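The Wavard cell and the dropped processors: your questions

Why was the Wavard cell down for most of November?
It dropped a processor. Then it dropped another one. We stopped it after the second, on the theory that a third would teach us nothing new.

What does the cell do when it's behaving?
It takes CPUs out of old desktops and puts tested ones back in. Before November it had done 3692 of these swaps, which is the number people quote when they'd like to change the subject.

So what went wrong?
The Fadel gripper reports how far apart its fingers are. Our script read "not fully closed" as "holding a part." One finger pad had worn down, so a processor could tilt, slide and leave while the fingers stayed open at a perfectly respectable width. The arm would then travel to the socket and place nothing, with great care.
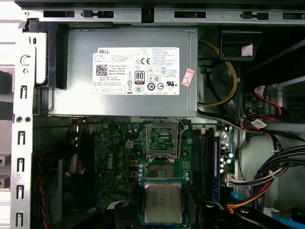
The first drop landed on the bench and cost us one chip. The second came down corner first in an open socket and bent 28 pins, so that one cost us a motherboard.

Was anyone hurt?
No. The guard door was shut both times. Please keep it that way, even if you can see the chip and it's right there.

Why didn't the camera catch it?
It was taking pictures the whole time – we just hadn't asked anything to look at them between pick and place. Now the Lui software checks for a part before the arm goes over the board.

Can I run it now?
Yes, if you've read the new start sheet. Finger pads get changed every 126 swaps, worn or not. Spares are in the drawer marked Clumell, which used to hold Clumell parts and now doesn't.

What do I do if it stops with fault 83?
That's a lost part. Hit stop, open the door, find the processor before you do anything else, and look inside the socket with the lamp. Don't press Resume. Resume still assumes the chip is in the gripper, and we're working on that.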